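Stunik hands, six weeks in: good fingers, fussy cables

I bought the Stunik pair in December after a long winter of dropping things with my old two-jaw grippers, and I've put enough hours on them now to have opinions. Short version: I like them a lot, and I'd still think hard before spending the money.

Setup took me one evening. The wrist adapter bolts went in fine, the software found both hands on the second try, and then I lost an hour to the left thumb, which had shipped with its zero position way off. Neelam Chaudhary at Ravumgate answered my email the same night and sent a fix, so points for that!

My test table is the same one I used for the Kutevby review (knit cloth and all - it snags fingertips, and I want to know which hands get snagged).

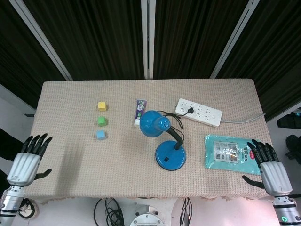 Both hands over the test table, with the foam cubes, toothpaste, desk lamp, power strip and turquoise package laid out.

Foam cubes are the easy part. I ran 40 picks and missed two, both on the yellow one, and both my fault for rushing the approach. The toothpaste tube was better than I expected, the four fingers wrap it nicely and the thumb doesn't dig in. Flat packages are where I started muttering. Anything thin and crinkly wants a fingernail, and these don't have one, so you end up dragging it to the table edge and pinching from there. The Kutevby grippers did that job faster, I have to admit.

The lamp switch I can press maybe every other time. Hemant Rawat swears by a slower wrist speed for small buttons, and he may be right, but I ran out of patience.

My big gripe is cabling. There's a lot of it, it's stiff, and I re-tied mine three times before the elbow stopped tugging. At $878 a hand I'd like a proper sleeve in the box.

Would I buy them again? Yeah, for anything round or squishy. If you mostly handle envelopes, keep your old jaws.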